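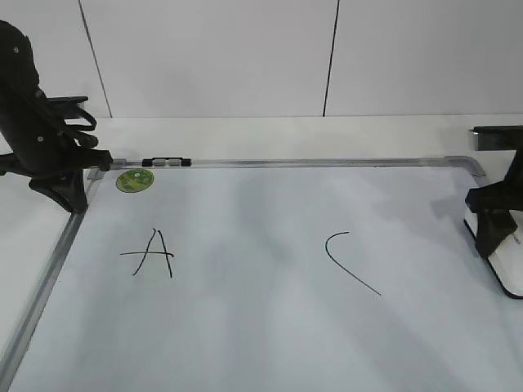 4.3 When the wiping stopped: a fault in the left arm

Figure 4. The two-arm station with the board lying flat, a letter "A" and an open curve in black marker on its surface.

I'll own up to this one, as I wrote the settings. Over 400 wiping runs we had 23 emergency stops, and most of them came from the left arm catching the metal rim near the far corner. The planner treated the board as a plain flat sheet – no rim at all – so a finger that drifted outwards met something it had no idea was there. It then pushed harder, as it had been told to do whenever the cloth lost contact!

Dewanti Lumbantobing spotted the pattern in the logs while I was still blaming the cable. We run the Bistus controller with a force limit of 30 N, but I'd left the check switched off during the approach move (a leftover from early testing, and entirely my fault). Kristaps Dzene turned it back on, and we added the rim to the collision model with a small margin. The right arm got the same changes, though it had only tripped twice. We kept the stopped runs in the results and count them as failures in Section 5.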